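I put off dealing with my digital photos for years, and by the time I finally sat down with them there were 3,095 sitting in one folder called "stuff." Phone pictures, scans of my grandmother's albums, screenshots of recipes, four copies of the same birthday cake. If that sounds like your computer, pour yourself something and let's sort it out (it took me most of a month of evenings, but you can do it faster because I'm going to tell you where I went wrong!).

You don't need special software for this. I used the plain file browser that came with my laptop, one external drive, and a notebook.

## Step 1: Get everything into one place

Before you sort anything, gather. Phone, old phone, tablet, memory cards in the junk drawer, the email attachments from your cousin. Copy it all into one big folder and name it INBOX. Copy, don't move! I moved the first batch off an old card, the laptop went to sleep halfway through, and I lost a camping trip at Cludach that I'd really like to have back.

If you have several sources, make a subfolder for each one inside INBOX. Mine were "old phone," "new phone," "scanner," "cards," and "from other people." It helps later when you're squinting at a file named IMG_0047 and wondering who on earth took it.

## Step 2: Back it up before you touch it

Plug in the external drive, copy the whole INBOX folder over, then unplug the drive and put it in another room. You're going to be deleting things for hours, you'll get tired, and at some point you'll select one row too many. I did it twice.

Open a handful of the copied files to make sure they really work. A file name showing up in the list doesn't prove the picture came across in one piece.

## Step 3: Pick a folder system and stick with it

I tried sorting by person first. Terrible idea, because most of my pictures have more than one person in them and I ended up with copies everywhere. Then I tried sorting by event and got stuck on all the pictures that weren't of any event at all.

What finally worked was year, then month, then a short name:

- 2018
 - 03 March
 - Dretinetti weekend
 - kitchen paint
 - odds and ends

Put the number in front of the month or your computer will line them up alphabetically and April will come first forever. And do give yourself an "odds and ends" folder for each month. Mine has parking spots, a label I wanted to remember, a sunset, all that sort of thing.

## Step 4: Do the fast delete

Set your file browser to large thumbnails and go through one month at a time. On this pass you're only tossing the easy ones: blurry shots, pictures of your pocket, near-copies, screenshots you've already used. Don't open anything full size. If you have to think for longer than a breath, keep it and move on.

My friend Baoshan Fang does this on the train with her phone, 1,000 pictures at a sitting, which I find superhuman. I do a month, make tea, do another month.

## Step 5: Rename the keepers

You don't have to rename everything. I only bother with pictures I might search for someday, and I use the same pattern each time: what it is, where, and a number if there's a set. So "porch steps Rugemalira 01," "porch steps Rugemalira 02," and so on. Most file browsers will let you select a whole group and rename them together, with the numbers added for you.

Close-ups of things are worth a few extra words. A face you'll probably know in ten years, but a gadget or a part is another story, so for something like the one below I'd type out "gripper, black body, yellow fingers, sticker 0152" and be done. Any number printed on the thing goes in the name, every time.
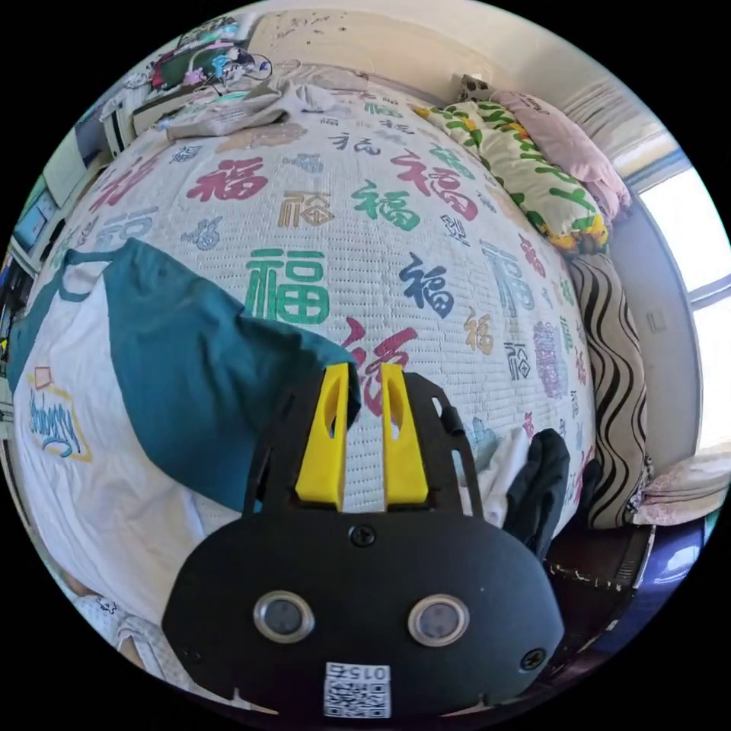

## Step 6: Make a favorites folder

Once the months are tidy, go back through and copy your best ones into a folder called Favorites. I allow myself 5 per month. It felt stingy at first, but it makes the folder fun to look at, and when my aunt wants pictures for her calendar I just hand her that one.

## Step 7: Keep it from piling up again

Pick a day. I do the last evening of the month, with the TV on, and it takes less time than one episode. Phone pictures go into INBOX, fast delete, sort, rename a few, plug in the drive, copy, unplug.

If you miss a month, just do two the next time. I missed most of a winter once when I was moving to Vovley, and catching up still only took one rainy Saturday and a very large bag of pretzels.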